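4. Where the cups end up

I should say up front that I never planned to write about cups. The Pendden study was meant to be about tea – who makes it, who gets asked, who says no three times before saying yes – and my notebooks from the first summer barely mention crockery at all. Then I sat down to code the interviews and found that people kept drifting off to talk about drying, stacking and putting away. Of the 185 interviews in the full set, the ones I'd marked "off topic" turned out to be the ones I kept rereading. So this section is my attempt to take that talk seriously.

Let me start with the word people used in Mulance, which was "resting." A cup that has been washed and isn't back in the cupboard is resting. It isn't clean in the full sense (you wouldn't hand it to a guest) and it isn't dirty either. Fatima Dlamini, who did the interviews on the north side of town with me, noticed this before I did. She'd been offered tea in a cup taken straight from the drainer, and the woman pouring it apologized twice, then laughed and told her it meant she was family now. I went back through my own notes and found the same thing in 7 households. I'd been given cupboard cups on my first visits and resting cups later on, and I'd completely missed it!

I don't want to make this too neat. Costel Pop read an early draft and pointed out that some people simply own very few cups, and whatever is closest gets used. He's right, and I've dropped two households from the count because of it (they're not in the 7). But even in small kitchens there was usually one cup kept back. In Nistor it was often the one without a saucer, oddly enough, and I still can't explain that.

The second thing is order. Almost everyone I asked had a rule about what gets dried first, and almost everyone believed their rule was the normal one. Glasses, then cups, then plates, then pans was the most common answer. A smaller group did plates first "to get them out of the way." Couples who had lived together for years still disagreed on this, sometimes pretty loudly, while I sat there with my recorder running. Cups and plates were nearly always kept apart, each with a spot of their own, and when I asked why, the answers were vague. "They'd be in each other's way" was as far as most people got (see Figure 3).

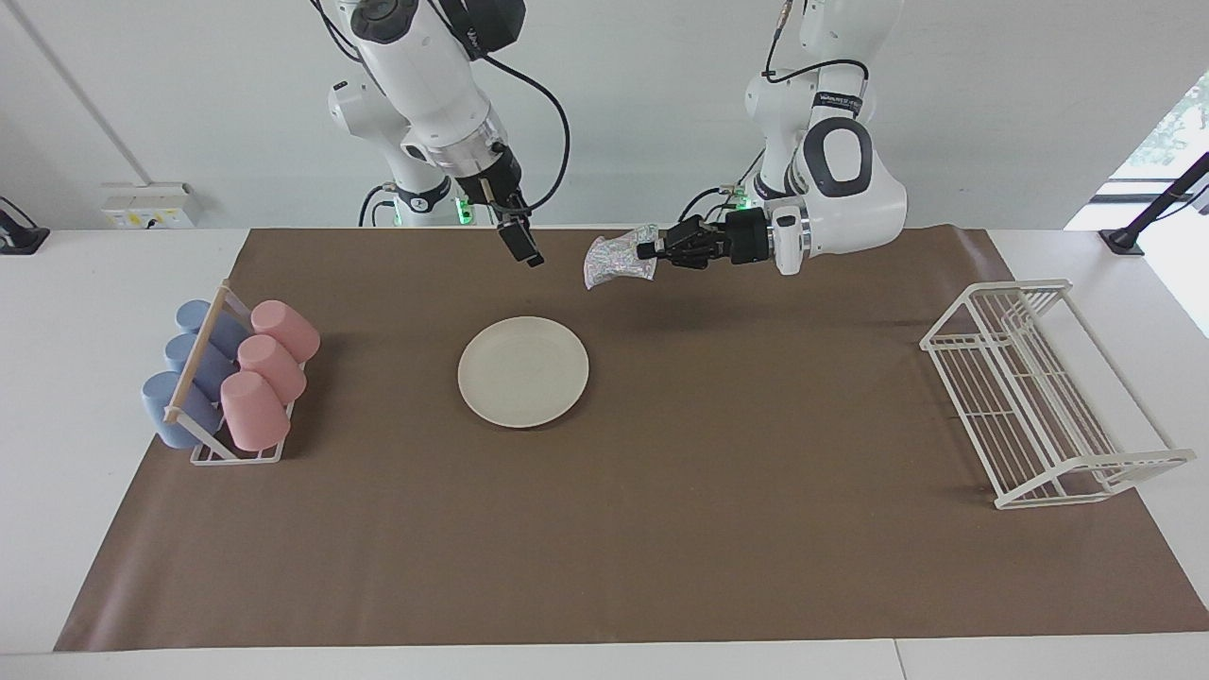
Figure 3. Cup rack and dish rack at opposite sides of a brown mat, with a plate between them.

What interests me more is what happens when somebody else does the putting away. A daughter-in-law in Grurnadlow told me she could tell from the handles whether her husband's mother had been in the kitchen that July. Handles to the left, she'd been in. She never brought it up with her, and she never turned them back while the older woman was still in the house. I heard versions of this in 6 other interviews, and only one of them involved an open argument. Mostly people waited until evening and fixed things quietly – or left them, and counted leaving them as a kindness.

I'll come back to that quiet fixing in Section 5, where the same people talk about folding towels.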